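Zestusley Home Shop
Laundry > Washing machines > Two-drum models

Meltcombe two-drum washer, white

In stock. Delivery to the ground floor included, stairs by arrangement. Old machine taken away on request.

Our verdict before you read the rest: a good main washer with a small second one attached, and you should be sure you want the small one before you pay for it.

We stock very few two-drum machines. Most of the ones we've been offered were one decent washer and one toy, sold for the price of two decent washers. The Meltcombe came in with the usual promises about saving time and keeping baby clothes apart from work clothes, and we kept it in the back of the shop through August before agreeing to list it. It did better than we expected, with some grumbles that are set out below.

The main drum

This is a normal front loader and it behaves like one. Towels, sheets and jeans all go in without a fight. The maker quotes 20 programs, and we would bet most homes end up using 4 of them. Top spin speed is 1000, which is modest. Heavy cotton will need longer on the line than it would after a faster machine, so if you dry everything indoors in winter, look at the Hollmann instead.

The rubber door seal is thick and black, and the metal drum behind it is perforated, with raised ribs. Wipe the fold of the seal after the last load of the day and leave the door open overnight. The leaflet says the seal looks after itself. We have heard that about every seal we have ever sold.

The small compartment

It sits low on the front, under the long black panel with the chrome-finished handle, and has its own round see-through door. Think socks, underwear, a couple of baby vests. Anyone hoping to run a second full wash down there will be disappointed. You will also be bending for it, every time, and a plinth is worth considering if your knees are not what they were.

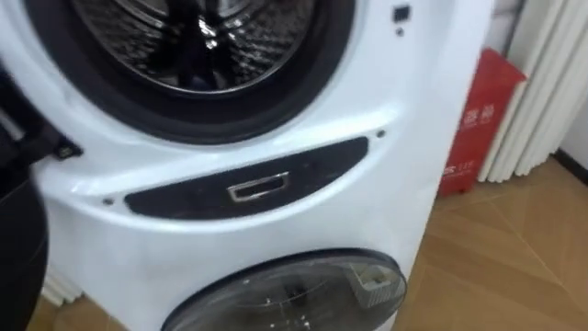

Sushil Tomar writes that we are too hard on the little one. He runs school socks and gym things through it most evenings while the big drum does the rest, and says the main drum now goes on far less often half full. He does agree about the bending, and adds that the small load comes out creased if it's left sitting until morning.

Fair enough. A house with steady small loads will get more out of it than we did. A couple who wash on weekends probably won't, and they could put the difference toward a better spin.

Noise and placing

Quiet on the wash, ordinary on the spin. With both compartments going it is louder than the leaflet suggests – we would not put it next to a bedroom wall. Take your time leveling the feet. The glossy white front cleans up with a damp cloth, but keep scouring pads away from it.

Compared with the Zodness

The Zodness two-drum costs less and has a shorter list of programs. We found its controls easier to follow. The Meltcombe feels more solid at the doors, and that decided it for us, narrowly.

Warranty: 2 years, parts and labor. Seals are covered for splitting but not for mold.

Hoses included. Plinth sold separately.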